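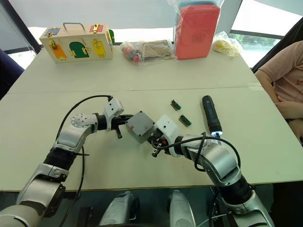
4.2 Loss and retention of returnable boxes

Returnable boxes leave a pool in two ways. They are broken and withdrawn, or they stop coming back. The second kind of loss is harder to measure, as a box that has not returned may be lost, stored at a customer's site or simply slow. We follow the usual practice of setting a cut-off and treating any box not scanned within that period as lost. The cut-off used here is 99 days. A box that reappears later is entered again as a return and removed from the loss count.

The pool studied was run by Bakos and served two receiving sites, Mullus and Anow. It held 1358 boxes at the start of February, of which 336 were in the small size class. Both sites used the same labels and the same return sheet. They differed in how empties were collected: Mullus had a fixed pick-up every Wednesday, while Anow asked for a pick-up when its holding area was full.

Size matters more than we had expected. Large boxes are awkward to keep and have few other uses, so they tend to be sent back. Small rectangular boxes in grey plastic (an item of this general type appears in Figure 3) are easily put to work on shelves and benches, and staff at both sites described doing so. Such boxes are not lost in any physical sense, but they are lost to the pool. In the records the two cases look the same, and we have made no attempt to separate them.

The difference between sites was clearest for the small class. Under the fixed pick-up, most small boxes came back in the week after delivery. Under the on-request system, return times were spread out, with a long tail -- up to 3 full cycles of the large class in the slowest cases. A long wait gives more chance for a box to be borrowed, though the direction of cause is not certain. A site that borrows many boxes will also take longer to fill its holding area, and will therefore ask for fewer pick-ups.

Deposits are often proposed as a remedy. The Nemelov scheme, which charges the receiving site for each box held beyond an agreed date, was considered by Bakos but not adopted during the study. Its main weakness for small boxes is that the charge must be low in relation to the price of the box, and a low charge may be read as a rental fee. We return to this point in Section 5.

Breakage was recorded separately at the wash station. Boxes with cracked bases or missing labels were withdrawn, and those with marks on the outer walls only were kept in use. The withdrawal rule did not change during the study.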